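Projects > Gisach > Bench notebook > Grippers

We use cookies to keep you signed in and to remember your notebook view. Accept / Manage settings

31/05/2022

Gripper comparison, second go. Oltitz fingers on the left arm, Prundance fingers on the right arm, same wrist, same controller, same firmware as last time. Golshifteh Rezaei wanted this closed out before the budget meeting. I said I'd run it again but I wasn't going to promise a winner.

Background for whoever picks this up: the Prundance brochure says their finger pads "adapt to any thin object." I have read that sentence from four vendors now. Our own numbers from the first round looked good for them, but the first round was foam blocks, and everything picks up foam blocks. So pens and crayons today. Long, thin, they roll, and they lie nearly flat on the wood, so the fingertips have to get right down to the surface without digging in.

Setup notes. Bench height unchanged. Redid the table plane calibration on both arms before starting and did not trust the first result on the right, so did it twice. Second result differed from the first by more than I like. Kept the second. If the right arm looks worse than it should in the early attempts, that is a candidate. Force limit set to the same value in the config for both, but the two grippers do not interpret that number the same way and I have complained about this before. Marlina says Prundance scales it internally. Their manual doesn't mention it.

Total attempts logged across both arms: 433. Of those, 318 came off the table and stayed up through the hold. Everything else is a miss, a drop or an abort. I'm not going to quote that as a success rate to anybody, as it mixes two grippers and a lot of different object positions, and somebody will put it on a slide.

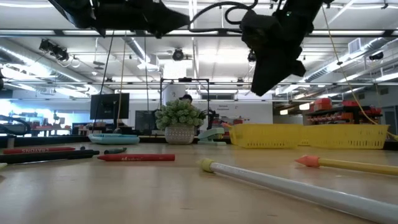
Fat markers are easy for both. The trouble is the crayons. The Oltitz tips have a small chamfer and tend to push a crayon sideways before they close on it, so the grasp lands off center and the thing hangs at an angle. Counts as a pick under our rules. Would not count as a pick to anyone who had to put it in a box afterward. I want the rule changed before we do more of this.

The Prundance pads close squarer and I'll give them that. They also leave wax on themselves. After a run of crayon picks the pads felt slick and the drops bunched up toward the end of the session. Wiped them with alcohol, did another short batch, drops went down. Small batch, so I'm calling it a hunch. If it holds up we are testing cleaning schedules as much as grippers.

Aborts: 85. That is far too many and most of them are the right arm stopping on contact with the table. Could be the fingers, could be my calibration (see above). Golshifteh read the log over lunch and thinks it's the controller reacting late and then overreacting. She wants to swap the controllers between arms and repeat. Fine by me, it's the first suggestion this month that could prove one of us wrong.

Cable between the wrists is still a nuisance. There's enough slack for these poses but I wouldn't run a wide reach with it routed like that. Needs a proper clip, tape is not a clip.

Camera side: Wattimena sent over their new grasp scoring model and Marlina Wuisan had it running alongside us, not in control, just scoring. It gave high confidence to nearly everything, including several I watched slide out. She thinks the depth is poor on thin objects against a wood surface. I think a score that is always high isn't telling us much. We left it there.

What I'd say if asked today: no clear difference on markers, slight edge to Prundance on crayons when the pads are clean, nothing I'd spend money on. The price gap is large and it goes the wrong way.

To do
- swap controllers, repeat crayons only, 5 fixed positions per arm
- recalibrate right arm with the longer probe
- ask Prundance in writing about the force scaling
- new pick rule: object within a set angle at end of hold (Marlina to draft)
- clip for the wrist cable
- log pad cleaning times

Golshifteh asked if we can have a recommendation by August. Depends on the abort count. If it stays where it is after the swap then I'm looking at the arm mount next, and that's a different notebook page.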